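# Refurbishing a Rasham 500 Cylinder Head: Measurement, Valve Seat Work and Assembly

Course project report, May 2024

Authors: Irén Vida, Enikő Kozma

## 1. Scope

The department owns a Rasham 500, a single-cylinder road motorcycle with an air-cooled engine and two valves. It had stood in the teaching store without compression. A leak-down test put most of the loss past the exhaust valve, so the project was limited to the cylinder head. The bottom end was inspected through the bore and left alone.

We set three goals:

- measure the head and compare every wear surface with the limits in the Rasham workshop manual
- recut the valve seats by hand and check the contact width
- reassemble the head and repeat the leak-down test under the same conditions

Painting, carburetor work and the electrical system were outside the project.

## 2. Condition on arrival

The rocker cover came off without trouble. One of the head nuts had been rounded by an earlier owner and had to be split. The gasket face on the head had light corrosion near the pushrod tunnel, shallow enough to clean up with a flat plate and abrasive paper.

Combustion deposits were heavy and dry on the exhaust side and oily on the intake side. The oily deposit suggested a worn intake guide, which the measurements later supported. The rocker shafts showed a faint polish line but no step that could be felt with a fingernail.

The piston crown was stamped as first oversize, so the engine had been rebored at least once. There was no paperwork for that job.

## 3. Measurement

All parts were left in the metrology room overnight before measuring. Valve stems were measured with a micrometer at the top, middle and bottom of the guide travel, in two directions at right angles. Guides were measured with small-hole gauges, transferred to the same micrometer. Each reading was taken 3 times and the middle value kept.

| Item | Result against manual limit |
|---|---|
| Intake stem diameter | within limit |
| Intake guide bore | over limit at the bottom |
| Exhaust stem diameter | under limit |
| Exhaust guide bore | within limit |
| Valve spring free length, inner | within limit |
| Valve spring free length, outer | one spring short |
| Gasket face flatness | within limit after lapping |

The intake guide was bell-mouthed at the lower end. A stem in a guide like this can pass a rocking test at full lift and still tip when it seats, so we would not rely on the rocking test alone in another project.

Small-hole gauges depend a lot on feel. In the first session our readings of the same guide differed more than the tolerance allowed, and we repeated the whole guide series after practicing on a ring gauge. Only the second series is used in this report.

## 4. Parts and guide replacement

Both guides were replaced, even though the exhaust guide was still inside its limit. The head has to be heated to press out either one, and heating it twice seemed a poor trade for the price of a guide. The new guides were Kusuma cast iron blanks, turned on the outside to suit the bores in the head and reamed after fitting. The exhaust valve and both outer springs were also replaced. The intake valve was kept and refaced.

The head was heated in an oven and the guides were driven out from the combustion side with a stepped drift. The new guides had been in the freezer and went in with light hammer blows. The intake guide stopped short of its shoulder on the first try – the head had cooled while we looked for the right drift – and it was pressed home after a second heating.

Reaming was done by hand with cutting oil, turning in one direction only. The exhaust guide was given the larger clearance of the two, as the manual asks.
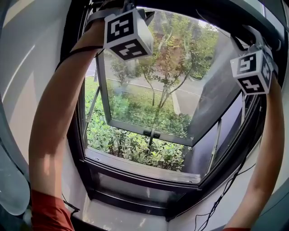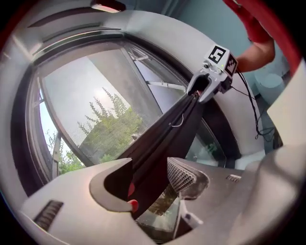
Commenting on the draft of this section, Tamsin wrote that the seats should be cut only after both guides are reamed to final size, and that the draft left the order unclear. She is right, and the order we followed was fit, ream, clean, cut. The cutter pilot centers on the guide bore, so a guide that is reamed later will move the center of a seat that has already been cut. She also asked why no runout figure was given for the seats. We did not have a seat runout gauge with a pilot small enough, and used marking blue as described below.

## 5. Seat cutting

The seats were cut with a Tinance hand cutter set. The 45-degree face was cut first, just far enough to show clean metal all the way around. The top and throat angles were then used to place the contact band and bring it to width.

Marking blue was applied to the valve face, and the valve was dropped in and given a slight turn under finger pressure. The intake seat showed an even ring on the first check. The exhaust seat showed a gap on the side nearest the spark plug and needed two more light cuts. By then the band was too wide at the throat, and it was narrowed with the steeper cutter.

Chatter marks appeared on the exhaust seat when the cutter was turned too fast. They went away with slower strokes and less downward force. A short lap with fine paste followed, mainly to confirm the contact band. All paste was washed off with solvent, then with hot water and detergent, and the guides were brushed through until a white cloth came out clean.

Cutting lowers the valve in the head and reduces the spring load when the valve is closed. Installed spring height was therefore measured again, and a shim was added under the exhaust spring pair.

## 6. Assembly

The stems were oiled and fitted with new seals on the intake side only, following the original layout. Collets were seated by tapping each stem end with a soft mallet. The head gasket was a solid copper item from Editon, annealed before fitting.

Head nuts were tightened crosswise in stages to the figure in the manual and checked again the following morning. Two had relaxed a little. Rocker clearances were set cold, with the piston at top dead center on the compression stroke.

## 7. Results

The leak-down test was repeated with the same regulator setting and the same gauge as before the work. Leakage past the exhaust valve could no longer be heard at the pipe. A faint hiss remained at the oil filler, which points to the piston rings. The overall reading falls in the range the manual calls serviceable.

The engine was then run on the stand at 2000 rpm with a cooling fan in front of it. It smoked at first start and cleared after a few minutes. After cooling, the rocker clearances were checked again and the exhaust was reset by a small amount.

Total bench time was 107 hours, including the repeated guide measurements. Cleaning took a larger part of this than planned.

## 8. Remaining work

- Ring gap and bore taper have not been measured.
- The head nuts need another check after the first longer run.
- Seat runout should be measured if a suitable pilot can be borrowed.
- The damaged head nut was replaced with a plain steel one. The correct part is on back order, and the supplier gives September as the delivery month.

The old guides, the exhaust valve and the outer springs are bagged and labeled in the project drawer, together with the measurement sheets from both series.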